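Besuch im Labor in Sternow

13. Juli 2019
Von Iñaki Bustamante

Im Mai hatte ich eine Einladung bekommen, das Haushaltslabor in Sternow zu besuchen, und weil ich die Arbeiten der Gruppe schon lange lese, habe ich sofort zugesagt. Deutsch ist nicht meine Muttersprache, ich bitte also um Geduld mit meinen Sätzen.

Vom Bahnhof fährt man mit dem Bus bis zur Endstation, dann geht man noch ein Stück zu Fuß. Das Labor liegt in einem früheren Wohnhaus. Im Erdgeschoss sind die Büros, oben befinden sich mehrere Zimmer, die wie eine normale Wohnung eingerichtet sind. Victor Were, der die Gruppe leitet, hat mich an der Tür empfangen und mir zuerst einen sehr starken Kaffee gegeben.

Die Fragestellung

Das Projekt heißt Nimri. Es geht um Kleidung, genauer um die Frage, wie ein Roboter lernt, ein Kleidungsstück von einem Bügel zu nehmen oder es daran zurechtzuziehen. Stoff ist für Roboter ein schwieriges Material. Eine Tasse behält ihre Form, wenn man sie anfasst, ein Hemd aber nicht, und die meisten Verfahren, die ich aus der Literatur kenne, brauchen deshalb ein Modell des Stoffes, das langsam zu berechnen ist.

Die Methode aus Sternow verzichtet auf dieses Modell. Ein Mensch steuert den Arm und zeigt die Bewegung vor, und das System, sie nennen es Nulus, lernt aus den Kamerabildern und den Stellungen der Gelenke. Das Neue liegt nach meinem Verständnis in der Auswahl des Griffpunktes. Nulus sucht nicht den Punkt, an dem der Stoff am besten zu fassen ist. Es schätzt für jeden möglichen Punkt, wie stark sich der Bügel bei einem Zug mitbewegen wird, und bevorzugt Punkte nahe an der Schulter. Herr Were hat mir das an der Tafel erklärt, und ich musste zweimal nachfragen, bis ich den Unterschied zum alten Verfahren aus Allonville verstanden habe. Dort wurde immer am Saum gegriffen.

Die Zahlen

Für das Training wurden 1366 Vorführungen aufgenommen, mit 64 verschiedenen Kleidungsstücken. Geprüft wurde danach mit 17 Stücken, welche das System nie gesehen hatte. Bei 16 davon kam der Griff an der Schulter im ersten Versuch zustande. Das eine Stück, bei dem es nicht gelang, war eine Bluse aus sehr dünnem Stoff, sie rutschte immer wieder aus den Fingern. Ich fand es gut, dass Herr Were mir diesen Fall von selbst erzählt hat.

Weniger überzeugt bin ich von der Dauer. Ein Mensch braucht für so eine Handbewegung kaum eine Sekunde, der Arm überlegt jedoch lange, bevor er sich nähert. In der Gruppe sieht man das gelassen, man möchte zuerst die Zuverlässigkeit erhöhen. Auch Kleidung mit Knöpfen kommt in den Daten bis jetzt nur selten vor.

Im Schlafzimmer

Nach dem Gespräch sind wir nach oben gegangen. Ich hatte mir einen Versuchsraum mit kahlen Wänden vorgestellt, aber es ist ein richtiges Zimmer mit Bett und Einbauschrank, und die Kleiderstange steht gleich neben dem Bett. An dem gelben Oberteil mit den schwarzen Streifen konnte ich den Schultergriff aus der Nähe betrachten. Der Greifer fasst neben dem Holzbügel zu, und man begreift dort schneller als an der Tafel, warum der Abstand zum Bügel für die Schätzung so wichtig ist.
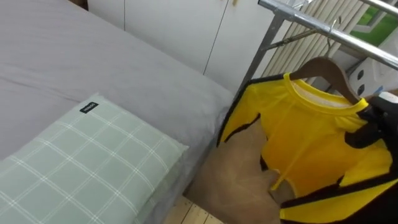

Offene Fragen

Zwei Punkte habe ich mir für später notiert: ob die Schätzung auch bei schweren Mänteln gilt, und ob man mit weniger Vorführungen auskommt. Zum ersten Punkt sollen die Versuche bald beginnen. Herr Were hat versprochen, mir die Ergebnisse zu schicken.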